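Notebook, April, equipment money again

Okay, picking this up from where I left off before lunch. Valentin Ferrand wants a number from us for next year and I have been putting it off, so I'm going to think on paper and whoever wants to argue can write in the margin.

What we have left in the line is 2321. That's after the last Jacquet invoice cleared (finally!) and after I moved the shipping charge off our account and onto the shared one, where it should have been the whole time. I checked it against the spreadsheet and then again against the printout, and they agree, which has not always been the case around here.

So, what do we spend it on? My list keeps changing. This morning it went fingers, cables, spare wrist joint. Now I'm leaning toward fingers, fingers, cables. We have the two styles on the arms and I still like them both for different reasons. The slim dark one is great on soft stuff, it just gets in there and pinches. The linkage one opens nice and wide and I trust it more on boxes and handles. If I had to buy only one kind I'd be grumpy either way, so I'm going to ask for spares of both and let Valentin talk me out of it.

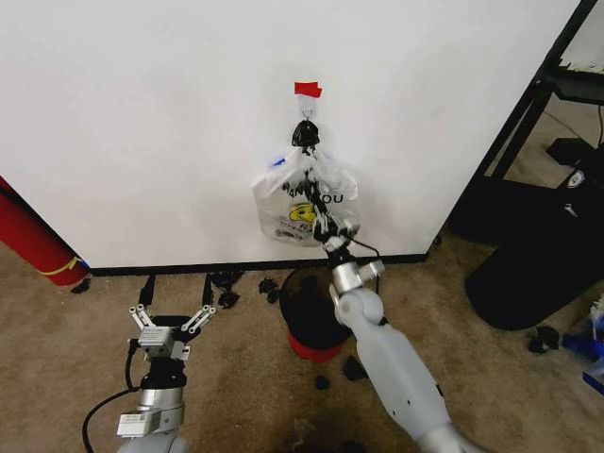 Brakeo quoted us on the finger sets and the price is fine, but lead time is 7 weeks, and that's if we order as a batch. Mistholm says they can ship sooner, only they don't stock the small pins, and I am not going back to hunting for pins in the parts drawer. I wrote to Brakeo asking if they'd split the order so we get half early. No answer yet. (Note to self: the contact there changed, use the new address, the old one bounces.)

Cables. We need 26 of the short ones if we're going to redo both arms and keep a decent stash. I know that sounds like a lot! But every time we swap a gripper somebody ends up borrowing one from another setup, and then that setup is down and I get the message about it at dinner time. Cheap fix. I'd put this first if it were only up to me.

The big question is the Zolisness service plan. They want us to sign for 2 years and there's a discount if we do it before the summer. I went back and forth on this all afternoon. Pro: a calibration visit is included, and I really don't enjoy doing that myself. Con: it would eat most of what's left, and then goodbye spare fingers. My feeling right now is we skip it, put the money in parts, and ask for the plan out of next year's budget as its own line so it isn't fighting with pins and cables.

Also small stuff, so I don't forget it: hooks, more red tape (the wide kind if they have it), and another box of plastic bags for the bag tasks. All of that can go on the supplies card, no need to bother Valentin with it.

4:40, he stopped by. He's fine with the cables and wants the Brakeo quote in writing before he says yes to fingers. He also asked why the service plan wasn't on the sheet, so now I have to write up a paragraph on that. Will do it tomorrow morning with coffee.

Still open: does the Mistholm price include the mounting plate or not? Their PDF says one thing on the first page and something else in the table. Calling them.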